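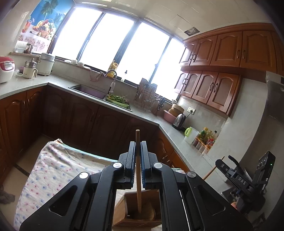

Projects > Small Grants > Horkia Kitchen > Progress

Filed under: Grant Holder Updates

Print this page | E-mail this page

Second progress report to the Fluvum small grants desk, covering the period to February

You asked for something shorter than last time, and without the appendix on grouting. We have done our best.

The grant was to make the shared kitchen at Horkia usable by the people who pay to use it, and to run the Brarnlow lunches out of it. The first half is mostly finished. The lunches have started, and people have eaten them and come back, so we are treating that as data.

Kitchen

The old base cabinets stay. We had two quotes for replacing them and both were alarming, and the arched panels have come round into fashion again at least once while we were deciding. The run under the sink is still gloomy. An under-counter light was in the original budget, was taken out, and is now back in under "sundries".

The speckled worktop has been resealed all the way round, window wall included. It hides crumbs extremely well. We had put this down as an advantage and have since moved it to the risks table.

Appliances are ranged along the counter as agreed in the first report. The rice cooker with the red lid lives at the left-hand end, with the blender next door but one, and the big electric cooker with the steaming section goes further along. The steamer has turned out to be the thing everyone wants at half past eleven. A booking sheet was introduced. The booking sheet is now kept under the steamer's instruction booklet, where it is consulted by those who already know it is there.

Table and small items

The table has its spotted cloth, pink, red and blue on white. It was bought because it was the one in the shop that was long enough, and has received more compliments than the resealing, which cost a good deal more. It wrinkles at the corner whatever is done to it.

Wooden sticks are kept in a brown wooden box on the table. The arrangement before this was a drawer, and before that several drawers. The box has no lid policy as yet.

Lunches

We have served 198 lunches against a target of 200 for the period. We are aware of how this looks. The last session closed with food left over and two portions' worth of people not arriving, and we decided against eating them ourselves and claiming the difference.

Of those who came, 138 filled in the card. Comments were kind about the rice, divided on the soup, and in one case entirely about parking.

Money

Spending is within the agreed total, though the shape of it has changed. The sealant overran by £70, taken from the crockery line. Crockery is therefore a mixed set. The Soliman delivery charge has been queried and we are waiting to hear, as we were in the last report.

Next period

Fit the light. Settle where the blender goes permanently, as there are two schools of thought. Add a second lunch sitting at 1.15 pm if the steamer can stand it. The floor tiles are sound and need nothing, and we would like that recorded.

A request to move the remaining crockery money into ingredients is on the usual form.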